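The Strawberry Yogurt Drink, and the Table It Stood On

Last updated: June

Some galleries have waterfalls. Ours has a yogurt drink. Luana Meireles keeps a running page of things found on white tables, and this month's entry is a strawberry one with wheat on the label, which puts it a good distance above last month's stapler. Manolis Theodorakopoulos contributed the captions he could be talked into, and I wrote the others.

A few facts for the devoted. The page gets 500 visits in a good month, 33 of them from Luana's mother. We still accept submissions, provided the table is white and the object is nothing special. Mendoza sent us 22 pictures of one eggcup and we are working through them slowly.

Yogurt drink, open, cap not invited. 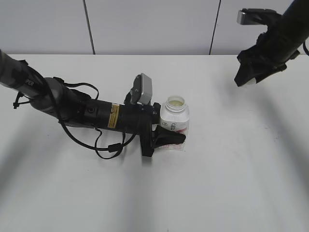 The formal portrait. Strawberries along the bottom, golden grain up the side, and a small white cap off to the right keeping its distance.
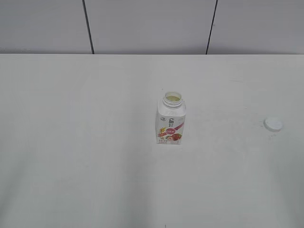 Same bottle, same cap, still not speaking. The contents come up to just below the rim, a pale yellowish cream, for those of you who write in about fill levels. 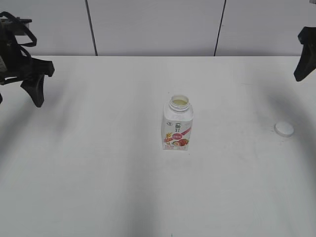
And the table by itself, with a gray squiggle the size of a coin. Manolis considers this the best thing we have ever published.
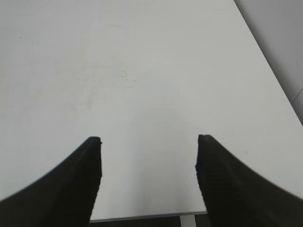 Notes on the label

I like a label that covers its bets. Fruit and grain together suggest breakfast, the pink-red band suggests a party, and the little badge suggests somebody won something. Luana can read more of the characters than I can and refuses to help, on the grounds that the captions would get longer.

The squarish body is a sensible choice, in my view. Round bottles roll, and I once lost one under the Promham bookcase for most of a winter. Manolis prefers round ones – he says a yogurt drink shaped like a carton should make up its mind.

Next time

Luana has promised a butter dish. There is also a Lustetti salt shaker waiting in the queue, if its owner ever finds the other half of the pair. Please keep your files small, and please stop sending cats.

Shares: 400
Comments: 22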